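From: Josiane Lemaire
To: Tarnstead Quilters list
Subject: Re: Scrap plaids, worth keeping?

Efthymia Sarantis wrote:

> Hi all, I've been clearing out my late aunt's sewing room and there are 66 flannel shirts in it, nearly all plaid, plus a bag of cotton checks. Is there a quilt in this or should it go to the op shop? I've only ever pieced with plain colours and I'm a bit scared of lines that don't match up. Also does flannel need a different needle?
>
> Efthymia

Oh Efthymia, keep them! Please keep them! Plaids are my favourite thing to piece with and I'd be at your door with a trolley if you weren't two hours away.

First, the lines. Let them wander. I spent my first plaid quilt (the green one Nadège Brunet has on her spare bed) trying to match every stripe across every seam and it took me most of a winter. The second one I cut any old way, a bit off grain here and there, and it's the livelier quilt by miles. If crooked stripes bother you, put a plain sashing between the blocks and your eye settles down straight away. 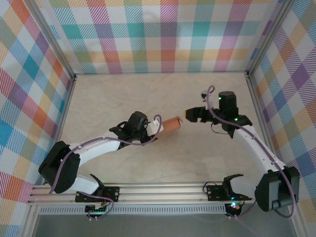

Should you wash the shirts again before cutting? Give them one warm wash and a hot dry, even if they look clean, and do any new flannel for the backing at the same time so it all shrinks together.

For needles I use a 90/14 and change it more often than I think I need to. Flannel sheds like a cat, so brush out the bobbin case every couple of bobbins. Half-inch seams if you can spare the fabric, as it frays.

Cut off the collars, cuffs and plackets first, and save the buttons. The backs give you the best big pieces. Teemu Salminen got more than 49 blocks out of his dad's shirts and still had enough for a cushion, and he's generous with his seam allowances!

Bring a bagful to the April sew day if you can. I'll have the big cutting mat, and I'd love to see those cotton checks too. Don't iron anything first, we'll do it there.

Josiane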